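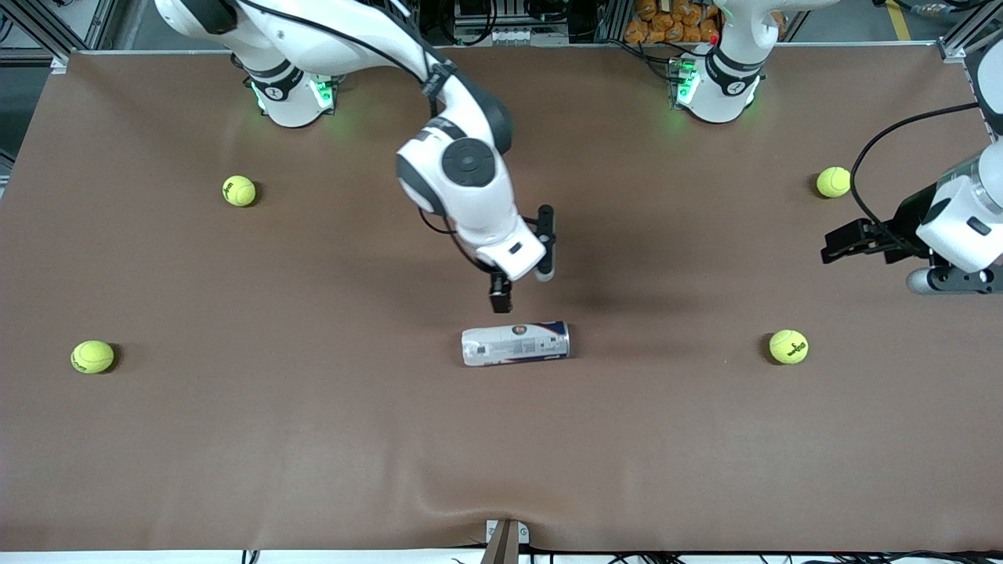

I went to the open day at Skevari in Daststead because our workshop is thinking of buying a two-arm cell, and I wanted to see the Ledov pair before I read any more brochures. The demonstration I watched longest was the sorting table. A metal can lay on its side in the middle with four tennis balls placed widely around it, and I liked this choice of objects, as a can and a ball both roll away if you touch them badly. The green light rings on the two bases are easy to see from the second row of visitors.

**What I liked**

The arms are quieter than I expected. I could talk with the engineer in a normal voice while they moved. She let me guide one arm by hand, and it felt light and did not jump when I let go. The teaching software, called Rajan, has large buttons and short menus. I made a small pick-and-place program in 16 minutes, with a little help at the beginning.

**What I liked less**

The cables run outside the arms. For a demonstration it is fine, but in our shop we have narrow passages and I would worry about them. The brown covering on the table also makes a small wave at the front edge, and I would ask for a harder surface. The gripper with two fingers is simple and good for cans, but for soft bags you must buy another one, and the price was not on the list.

**Price and delivery**

The quote for one table, without training, was 3,406 euros per month on a rental contract. Training costs 471 euros for each person. Delivery takes about 60 days, so an order now would be in use well before June.

My mark is four out of five. I have asked for a second visit with our own parts.

January 14, 2026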